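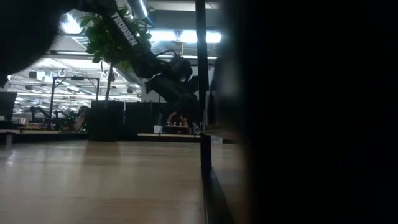

TROSSEN arm over the far work area, plant in attendance

Budgeting for a first arm: what am I forgetting?

Posted 26/03/2024 in Equipment and Purchasing

I have been handed the job of writing a budget for one small tabletop arm with a gripper. The work is light: pick small parts out of a tray, put them on a wooden board in order, repeat until everyone is bored. My boss saw a price on a web page and wrote that price on the whiteboard, and it has since become The Budget.

I have two quotes. Girer wants more for the arm but throws in a gripper and a spare set of fingers. Rerkier is cheaper by $1,292, and as far as I can tell the arm arrives with nothing on the end of it, like a very expensive lamp. Both say 16 weeks for delivery if we order now. We need it working by October, when the people who sign things come to look at it.

So what else goes on the sheet? I have the arm, shipping, and a line called "misc" that my boss has already crossed out once. We do have a bench, a decent one, and I was planning to use that for free.

3 answers

Answer 1 (accepted)

Put "misc" back and give it a respectable name. "Integration" works well. Managers rarely cross out integration.

Going by what we spent, the arm was a bit over half. The rest went on things I would have sworn we already had. You want a rigid mount, and a frame of some sort if you plan to hang anything over the work. Cameras, if you're using them, plus brackets for the cameras, plus the second lot of brackets after you find out where the cameras should have gone. A computer that belongs to the arm and does not get borrowed for invoices. Long cables. An emergency stop you can reach from where you really stand, as opposed to where the drawing says you stand.

Your bench is free until it wobbles. Put a full mug on it, lean on one corner and watch the mug. We bolted ours to the wall in the end and it cost an afternoon and some plaster.

On the two quotes, price the Rerkier with a gripper added before you call it cheaper. Ask both of them for the weight limit with the gripper fitted, as the number on the front page is often for the bare arm. A heavy gripper can eat a good part of what you thought you were going to lift.

Also budget people. Somebody has to reset the parts, and in the first months that somebody sits at the board for hours putting small things back where they started. I put down 20 hours a week and was told that was ridiculous. They were right, it was low.

Sixteen weeks from now is the middle of July, which sounds comfortable. Order anyway. Ours came on time and then the power supply came separately, on its own schedule, by what I assume was donkey. 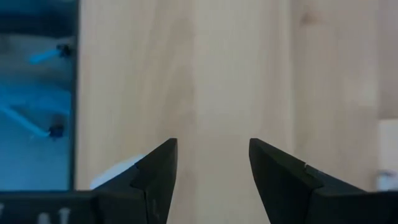 Do I need to buy spare fingers up front, or can they wait?

Buy them up front. Fingers are the part that meets the table, and they lose. One spare pair is enough to start if your supplier keeps them in stock; get two if they are made to order. Check that the fixing screws come with them too – ours did not, and they were a size our hardware store had never heard of.

Answer 2

just get the Munro. we have had one for 7 months and its fine. bit loud

Comment: The Munro is a floor-standing unit and needs three-phase power. OP has a bench.

Comment: ok but it is fine

Answer 3

Adding to the accepted answer, which is mostly right although I'd argue about the bench.

Find out what the software costs in year two. We bought through Drorov and the first year of support was included, in the sense that the second year arrived as an invoice to a person who had left. Get the renewal price in writing and put it on the sheet as its own line.

Leave floor space for a chair too. Every layout I have seen has a neat rectangle for the robot and nothing for whoever works beside it, and that person ends up crouched in the gap with their knees against the bench.

As for the October visit, have the arm do one small job that you've already run all week. Do not let anyone ask it to wave.

Comment from OP: Thanks all. "Integration" survived the meeting. The chair did not, but I'm told I can bring one from home.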